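Threads > Home & Garden > Hryhorii Prokopenko

Hryhorii Prokopenko
April, 7:40 am

I moved into the apartment on Nokgate six months ago and I finally have opinions about floors. Thread, because my sister is tired of hearing them. 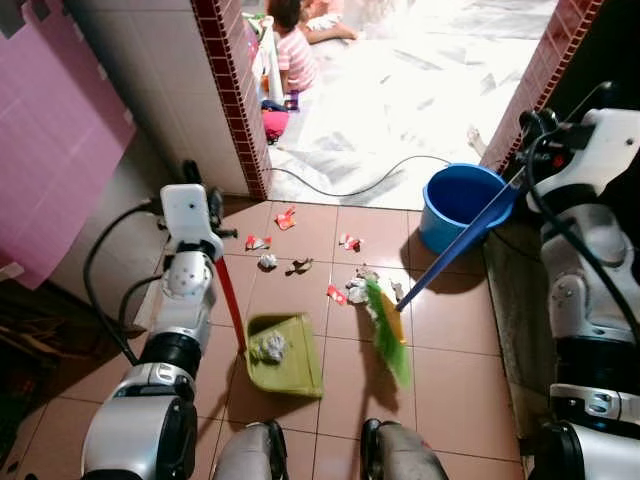

What do you do first when the whole place feels gritty underfoot?

Start at the front door and work on the mat, then go room by room away from it. Most of my grit was coming in on shoes and getting walked down the hall.

12 comments

So, mats. I had one skinny mat from the last tenant and it was basically a decoration. Now there's a rough one outside and a soft one inside, and the hallway is a different hallway!!

The soft one is a Guselham, long enough that I take two full steps on it before I hit tile. It was $100 and I complained about it for a week. I have stopped complaining.

Shake the mats out before you sweep. I did it in the other order all winter – yes, through the same door – and then wondered why the entry looked dusty by dinner.

Next up is grout. Mine was gray when I moved in and I figured it was supposed to be gray. One evening I went at a corner with baking soda and an old toothbrush and found out it's cream. CREAM.

Of course now there's one cream corner and a whole gray kitchen, so I'm doing a few rows a night with a podcast on. My knees have asked me to buy a gardening pad.

4 shares

Please don't use vinegar on stone tile. Mine's ceramic so I got away with it, but my neighbor across the landing has marble in her bathroom and there are dull spots by the tub that won't buff out.

Somebody asked about the steam mop. It's a Brudell, $179, and I use it maybe twice a month. Nice on the kitchen, too much for everywhere else – the cord is short and I end up unplugging it constantly.

If I had to pick again I'd put that money toward a second good mat for the balcony door. The balcony is where the leaves get in, and I'm still using a folded towel out there.

Anyway, eleven more rows of grout to go. Tell me what you use on yours, I'm reading everything.

366 likes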